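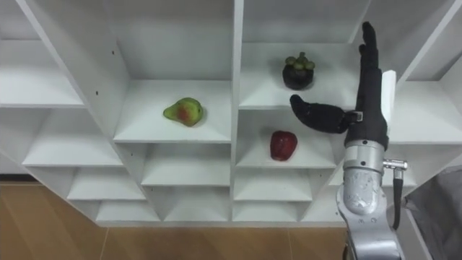 Last updated: 19th July

Stedero FAQ: shelf picking

Answers to the questions we get most from people setting up Stedero on a two-armed robot. Install notes and the message reference are on their own pages.

What does Stedero do?

It takes a goal such as "move the pear from the shelf to the basket" and turns it into a list of steps for each arm. It picks the order, checks that each step can be reached, and hands the steps to the motion controller one at a time. It doesn't find objects and it doesn't drive motors. Medano does the first job and Gulness does the second.

Do I need all three packages?

No. Stedero will accept object poses from any source that publishes in the Medano format, and several labs use their own detector. Swapping out Gulness is more work. The planner expects the controller to report contact and to stop within one control cycle when told to.

How does it handle a shelf with angled walls?

Medano fits flat panels to the depth data and passes them to the planner as collision surfaces. It makes no assumption that cubbies are square. White panels are harder than most people expect, with few features to match and soft shading where two panels meet. If your shelf model comes out with gaps, raise panel_merge_mm from the default of 15 to 40 and run the fit again.

Small holes in the panels are ignored by default. Leave that setting alone unless you have something you need to hang from them.

Why did the arm refuse a pick that looks easy?

Most often it is the thumb. The default hand model has the thumb folded in, but the pre-grasp pose holds it out to the side, and in a cubby it can come close to the shelf above or below. Turn on show_hand_volume in the viewer and step through the plan. If the hand shape touches a panel at any step, the pick is dropped.

The second most common cause is a neighbor. An object on the next shelf over counts as an obstacle until it is the target.

Can both hands work at once?

Yes. Set one hand to hold and the other to pick. The holding hand keeps the basket at a set pose relative to the torso, and the picking hand plans against that moving target.

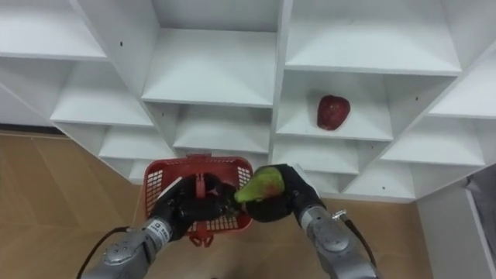 The two hands are allowed to get close during the drop step only. The limit is min_hand_gap, and 80 mm is the default for everything else. Lower it for the drop step in the task file and leave the global value as it is — a low global value lets the arms cross in front of the chest on the way back from the shelf.

What happens if an object isn't recognized?

Medano still reports it as a shape with no label. Stedero will plan around it but won't pick it. Our sample fruit model was trained on 277 labeled scans, so expect to add your own for anything unusual. The Drummond tool lets you draw labels on recorded runs and retrain overnight.

Does the planner move the legs?

It can ask for a new standing position, and Gulness decides whether to take the step. Stepping is off in the sample tasks. If you turn it on, add your tether to the robot model as a keep-out volume, and do the same for any cable that reaches the floor. The planner knows nothing about cables you haven't listed.
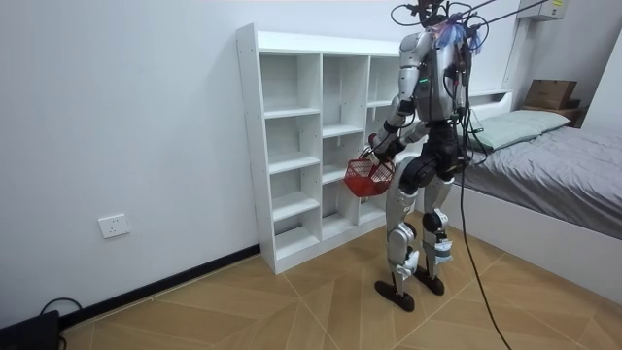

Can I replay a failed run?

Yes. Every run writes a log with the goal, the object poses, the plan and the controller replies. Open it in Drummond and choose Replan to see what the current version would do with the same input. Logs from before the August release need to be converted first, using the script in the tools folder.

Where do I report a bug?

Use the contact link at the foot of the page. Attach the run log and your task file. Video helps with timing problems but we can't do much with it alone.

Contact | © Stedero project | Back to top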